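Skarnton Small Parts Recovery Project: Progress Report to the Funder, June

Prepared by Odette Gaillard, with bench notes from Przemysław Szczepańska

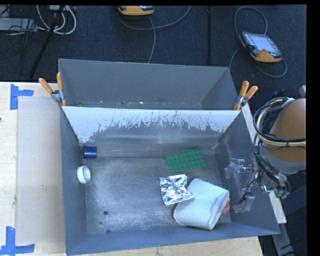 1. Work during the period

The grant covers the sorting of mixed household small goods that arrive at Skarnton without a category. In the previous report we said that the sorting stage was the slowest part of the process and that we would change the bench layout before adding hours. The new layout has been in use for the whole of this period.

Each bench position now has two gray bins, one behind the other, joined with spring clamps at the rim. Unsorted items go into the front bin in small lots. The rear bin takes whatever the sorter has identified and is emptied at the end of each lot. Under the old layout the bins stood apart and drifted across the tabletop during the shift, and items were dropped between them. Przemysław tried a screwed bracket first and gave it up after a week, as the bins have to come apart for cleaning. The clamps can be taken off by hand.

2. Lot size

The target for the period was 2000 items sorted and logged. The log stands at 2000 -- the target was met on the last working Sunday, with no carryover to the next period.

Lots are kept small on purpose. A typical lot is a handful of unrelated things: a toy-brick baseplate, a crumpled foil packet, a white plastic container, a short length of cylinder, a ring that may be a cap or a pipe fitting. With this few items on the bin floor the sorter can see each one without digging. Larger lots were tested in the first week. They were quicker to load, but foil and other thin material got folded in with the rest and had to be pulled out a second time.

3. Categories

The category list was cut to 7. The former list had separate entries for bottle caps, jar lids and pipe fittings, and sorters disagreed on these more than on anything else. All three are now logged as "round closures and fittings" and split later by material. Toy bricks and baseplates keep their own category because Kaczmarczyk takes them directly and wants them unmixed. Foil is logged by piece, flattened or not. Containers are opened and checked before logging.

Items that fit no category go to a holding tray, which is reviewed by Odette once a week. The holding tray had 35 items at the close of the period. Most are short plastic cylinders with no markings. We have sent a sample to Skudo and are waiting for a reply on whether they can be accepted with mixed plastics.

4. Equipment condition

The bins are serviceable but worn. Coating loss and scratching are heaviest on the inside walls, and the floors are scuffed. The wear does not affect sorting, though fine debris catches in the scratched areas and brushing out takes longer than it did. Crumbs and specks also collect in the rear bins. The cleaning step has been moved from the end of the shift to the change of lot, and a stiff brush is now kept at each position.

Small fragments remain a problem. Pieces broken off larger items stay on the bin floor after the lot has been cleared and can end up in the next lot's count. The instruction is now to brush fragments into the waste cup and leave them out of the log.

We are not asking for replacement bins in this period. A request may follow in the next budget if the wear gets worse. Clamps are holding, and one spare pair per position is in the drawer.

5. Records

Logging was moved from paper sheets to Planix. Entry is by lot, with one line per category. The paper sheets were kept in parallel for two weeks and then dropped once the two sets of totals agreed. Two sorters still need training on correcting a closed lot.

6. Next period

-- Hold lot size and layout as they are.
-- Settle the cylinder question with Skudo and clear the holding tray.
-- Finish Planix training.
-- Write up the brushing step as a one-page bench instruction.

Spending is within the approved lines. The unspent portion of the equipment line is left from the abandoned bracket work, and we ask to carry it forward for cleaning supplies.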